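Zostbridge Robotics Club: Bench Safety Check, Two-Arm Folding Project
Filled in before the March practice round. Items are marked OK, FIX or N/A, with comments where needed.

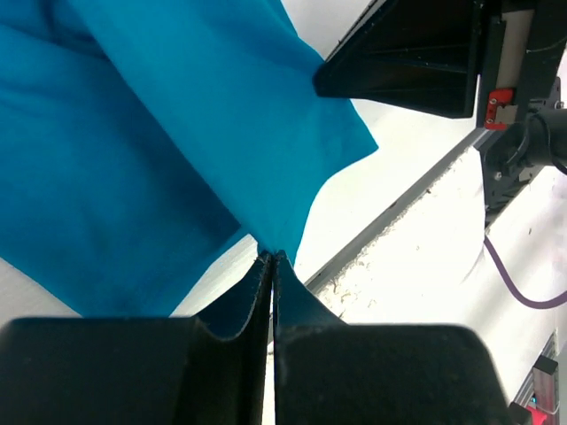

The check covers the folding bench only. The Misard rover and the drill press have their own sheets in the same binder. Do the whole list with the arms powered down, then do section 4 with power on and one student at the stop button.

1. Bench and floor

1.1 Bench does not rock when leaned on. OK
1.2 Frame rails tight, no sharp ends exposed. OK
Comment: End caps replaced last term. One of them is a size too big and comes off if you catch it with a sleeve. Push it back on.
1.3 Tabletop clean. FIX
Comment: Crumbs and specks along the edge of the rail. No food in the robot room, including at the laptop table. Brush toward the front and use the hand vacuum. Don't blow it off with canned air, it goes into the joints.
1.4 Tape line on floor visible, 60 inches from the bench. OK
1.5 Walkway to the door clear. OK
Comment: Backpacks go on the hooks.

2. Cables

2.1 No cable crosses a rail where an arm can pinch it. OK
2.2 Loose cables on the tabletop tied down. FIX
Comment: The purple cable lies loose on the table by the base of the second arm. Needs a clip. The box of clips is in the drawer marked Sernura, with the spare connectors.
2.3 Slack at each joint enough for full travel. OK
Comment: Check by hand, slowly, both directions. The base joint is limited to 90 degrees each way in the software but it will turn farther by hand, so stop at the mark.
2.4 Power supplies off the floor. OK

3. Grippers and cloth

3.1 Finger screws tight. OK
3.2 Finger edges free of cracks. OK
Comment: Edges are getting rough. Still usable. If a finger snags the cloth, take it off and tell the team lead before printing a new one.
3.3 Cloth has no loose threads or holes. OK
Comment: Turquoise cloth only for this round. The towel from the Onishi kit sheds too much.
3.4 Cloth released and laid flat before power off. N/A
Comment: Do this at the end of the session. Support the arm with one hand when you cut power or it will drop.

4. Power-on checks

4.1 Stop button cuts both arms. OK
Comment: Tested 2 times, once on each arm moving alone. Still to be tested with both moving.
4.2 Arms reach home position without touching each other. OK
4.3 Speed limit set to practice mode. FIX
Comment: Was left on the competition setting. Changed back, but the startup file needs to be edited so it stays that way.
4.4 Everyone wearing safety glasses, long hair tied back. OK
4.5 Run log started. OK
Comment: Last run in the log is 179. Start the next one at 180, and write down any stop, even a short one.

Open items: 1.3, 2.2, 4.3. Both-arms stop test also open. No autonomous runs until all four are signed off on the back of this sheet.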